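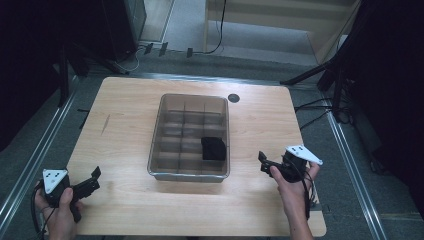 ## « On use les doigts avant d'user les moteurs »

Sibel Tekin compare des pinces tenues à la main depuis le mois de juin. Chez Soten, elle travaille avec deux modèles, la Birside et la Gezer, qui partagent le même corps et ne diffèrent que par les doigts et leur garniture. Le logiciel d'enregistrement, Trorkeck, est le même pour les deux.

Le protocole tient sur une page. Chaque opérateur prend une pince dans chaque main et dépose un objet souple et noir dans une case d'un bac transparent à compartiments. « Le bac n'a rien d'original, on en trouve dans n'importe quel atelier. Ce qui m'intéresse, ce sont les cloisons. Si le doigt est trop épais, on les touche en descendant, et on le voit tout de suite sur la trajectoire. »

Une série compte 60 essais par modèle, toujours dans le même ordre, avec une pause au milieu. Sibel Tekin a fixé l'ouverture initiale à 28 millimètres de chaque côté de l'axe. Elle avait commencé plus serré, puis elle est revenue en arrière parce que les opérateurs accrochaient le bord du bac.

Le suivi de position passe par les plaques blanches triangulaires montées sur les pinces. « Il faut apprendre à ne pas tourner le poignet vers soi. Les débutants le font tous, et on perd la plaque pendant une demi-seconde. » Les caméras placées sur les pinces servent à autre chose : vérifier l'écartement des doigts et l'état des garnitures au départ de chaque essai.

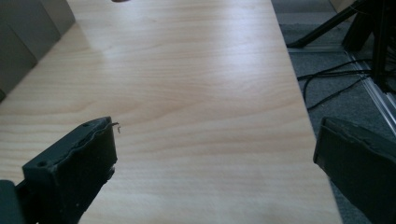 Elle demande donc que la pince reste ouverte au-dessus du bois, sans rien tenir, le temps que Trorkeck enregistre une référence. Les reflets sur le plateau l'ont gênée au début. « Le bois clair renvoie beaucoup de lumière. J'ai baissé l'exposition et je n'y ai plus touché. »

Sur la tenue des garnitures, elle est plus réservée. La Gezer accroche mieux les matières souples, mais son revêtement se défait vite. La Birside glisse davantage, surtout quand l'objet est pris par un coin. « Je ne donne pas de vainqueur. Pour des pièces rigides, je prendrais la Birside. Pour du souple, la Gezer, avec un jeu de doigts d'avance dans le tiroir. »

Les bords effilochés ne l'inquiètent pas tant que la face d'appui reste entière. Elle note leur état à chaque série et garde les anciennes garnitures dans des sachets datés — une habitude prise dans son emploi précédent.

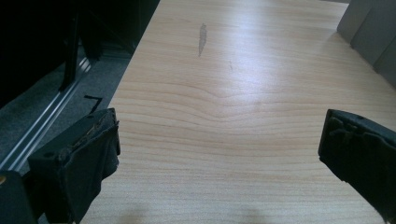

## La suite des essais

Soten veut porter la campagne à 300 essais par modèle, avec 16 opérateurs dont la moitié n'aura jamais tenu ce genre de pince. Sibel Tekin aimerait aussi revoir le passage des câbles, qui pèsent sur l'avant-bras en fin de séance. « Une version sans fil existe sur le papier. Je la testerai quand je l'aurai en main. »

Les premières séances avec les nouveaux opérateurs auront lieu un samedi, quand la salle est libre toute la journée.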